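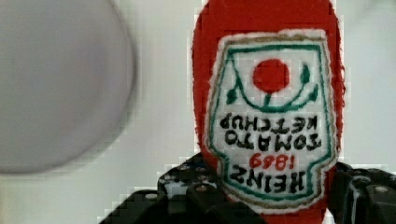

*Soft ketchup bottle from the play food. See item 9.*

# Brasance Family Centre - January safety check, ground floor

Checked from 8.30 in the morning, before opening. The form is the same as in autumn, only the part about heating is longer. OK means I tested it myself. "Open" means somebody must still do something. I did not check the upper floor, the lift or the car park, they have their own form.

## Doors and ways out

- [x] **1. Main entrance.** OK. Opens fully, the mat lies flat. The mat was turned around so the worn corner is now behind the door.
- [x] **2. Garden exit.** OK. The push bar works. It needs more force than I like, but an adult can open it with one hand.
- [ ] **3. Corridor fire door.** Open. It does not close the last part alone. I let it go six times and it stayed on the latch two times. The wedge was on the floor again and I have put it in the office drawer. Please leave it there.
- [x] **4. Exit signs.** OK, all light up on test.

## Heating and water

- [ ] **5. Radiator covers.** Open. The cover near the coat pegs moves if you pull it from the top. One screw is missing at the left side, and the hole in the wall has become too big for the same size of screw.
- [ ] **6. Hot tap, children's toilet.** Open. I measured over 50 degrees after the water was running for a minute. For small hands this is too hot. The mixing valve under the basin is the Jultis type and was set again in autumn, so I think it drifts, or it is old. Until it is repaired I closed the hot side and put a note on the basin.
- [x] **7. Boiler cupboard.** OK. Locked, nothing stored inside. Key number 76 hangs on the correct hook now.

## Rooms and furniture

- [x] **8. Tall shelves.** OK. All fixed to the wall. The one with the puzzles was loaded heavy at the top and light at the bottom, I changed this.
- [x] **9. Toys, soft and hard.** OK. I pulled at seams and sewn-on labels, and looked for small parts. The wooden train has one cracked wagon, which went to the bin. Washing list is kept by the kitchen door as before.
- [ ] **10. Window catches.** Open. In the quiet room the restrictor is loose, and the window can open wider than a hand. Keep it shut for now, and use the other one for air.
- [x] **11. Sockets.** OK. No damage, no extension lead under carpet. The lead of the Mavromatis heater was too near the curtain and I moved the heater to the store.

## First aid and papers

- [x] **12. First aid box.** OK, but plasters of the small size are nearly finished.
- [ ] **13. Accident book.** Open. Two entries have no time written. I know it is a busy moment when a child falls, but without the time we cannot see if it happens always at the same hour.
- [x] **14. Extinguishers.** OK. Pins and seals in place, labels readable.

## Comments

The draft of this form was sent round with items 3, 5, 6, 10 and 13 open. Answers are added below as they arrive.
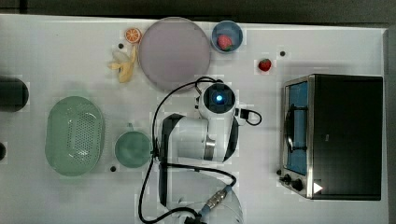
Brader wrote that the corridor door needs a new closer, as the old one is already turned to its strongest setting, and that they can fit it in the same visit as the mixing valve. They asked for the water to be shut off before they arrive.

I agreed to one visit. The stopcock is behind the lower panel in the cleaning cupboard, and it turns the wrong way compared with the one upstairs.

A second comment came from the morning group: can the quiet room window have a key lock in place of the restrictor? I would say no - if the key is lost there is no fresh air at all. A new restrictor is cheap and I have asked for it.

Item 5 is still without an answer. The coat pegs nearest to the cover should not be used until it is fixed.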